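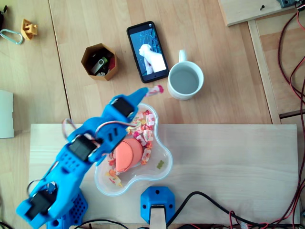

Lesezeit: 1 Minute

Halstuch »Bakby« — Neuronen, Synapsen, Seide

Ich trage das Tuch seit November fast täglich und mag es immer noch! Gezeichnet hat es Oona Mustonen, die früher selbst am Mikroskop saß, und man sieht richtig schön, wie sich die Dendriten vom Rand zur Mitte hin verästeln. Reine Seide, 75 x 75 cm, handrollierter Saum, in Nachtblau oder Senf (ich hab natürlich beide).

Gedruckt wird bei Kettunen, pro Farbe gibt es 800 Stück. Bitte nur kalt von Hand waschen — meins hat schon 11 Wäschen hinter sich. Versand in 5 Werktagen.

Diese Seite verwendet Cookies. Einverstanden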